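Friday, November 3, 2023

**The Long Wait Before the Fold**

Timo Seidel has a rule about laundry. Never trust the corner you think you see.

He writes planners for a living. Two floors up from a bike shop, at a small software outfit called Harance, he and Silvan Tanner are trying to get a machine to pick up cloth in the right place, first try, without stopping to think for so long that everybody leaves the room. The project is called Guvenham. Nobody there remembers who picked the name. It stuck.

Cloth is the bad one. A mug has a shape. You find the mug, you find the handle, done. A towel has whatever shape it had when you let go of it, and then a different one when you touch it. Perception people have been losing sleep over this for years and Seidel is fairly cheerful about joining them.

"Half my job is deciding when to stop looking," he says. "The other half is arguing with Silvan about it."

The argument is about timing. Tanner owns the control side, the loop that runs while the fingers are closing and the fabric is already on the move. Seidel owns the part that picks the grasp point. For most of the spring these were two programs that barely talked. The planner would choose a nice edge, hand over a coordinate, and go quiet. By the time the controller got there the edge had slid. Fingers shut on air, or worse, on two layers. 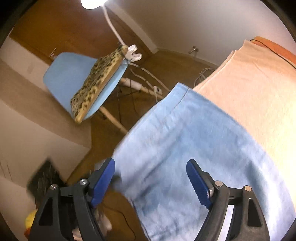

*Blue towel in the grip, peach one waiting its turn.*

In May they tore the wall down between the two programs. Now the planner doesn't hand over a point, it hands over a short list of guesses with a score on each, and keeps rescoring while the arm is on its way. Tanner's loop takes the best one it can still reach. If the top guess goes stale it drops to the next without asking permission. Simple idea. Took them the whole summer to make it stable, mostly becuase the scores kept flapping back and forth and the arm would dither like a man choosing a sandwich.

The fix was ugly. They added a switching cost, a plain number, so a new guess has to beat the old one by a decent margin before the arm will change its mind. Tanner tuned it by hand. He started at 100, which froze the thing solid, and came down from there. It sits at 43 today. Ask him what the units are and he changes the subject.

Data is the other half of the story. The model that proposes grasps was trained on 3284 clips, each one hand-labeled with where the fingers met the cloth and how many layers they took. The labeling tool is called Hukus and Seidel wrote it over a long weekend. It shows. Keyboard only, no undo for the first month. But it has one trick he's proud of — you scrub to the moment of contact, tag it, and the tool walks backward through the clip carrying the tag with it, so one keystroke labels the whole approach.

Layers are where it gets nasty. Denim is the current headache. Heavy, stiff at the seams, soft everywhere else, and to a depth map a seam looks an awful lot like an edge. The early model loved seams. On a piece like this one it would have gone straight for the thick puckered ridge down the right side and ignored the border where blue cloth meets beige blanket, and that border is the one worth grabbing. Color helps here, blue on beige being about as kind as it gets. Put navy on black and the scores go to mush.
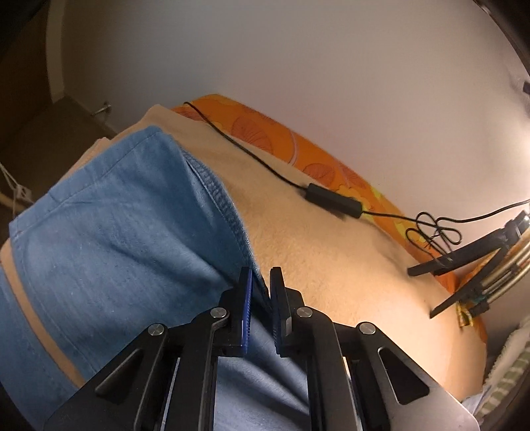
Seam detection got its own branch in the code in the end. Small network, cheap to run, one question only: stitching or not. Look at the wide hem band along the upper left of the denim and you see why they bothered, a true edge with a line of thread sitting right next to it, so a flat "avoid stitching" rule would throw out the good stuff along with the bad. What they do now is score the two together. Stitching with blanket beyond it, fine. Stitching with more denim on both sides, leave it alone.

It's not finished. The module that handles two arms at once, code name Ghaffari, still plans for one side and then the other, and Tanner wants them solved together. Seidel thinks that's too slow. They've had this fight 2 times this week already, once over lunch.

Meanwhile the release branch is frozen untill the log viewer gets fixed, it's been dropping the last few frames of every run. Those are the frames with the grasp in them. Tanner has a patch. Seidel hasn't reviewed it yet.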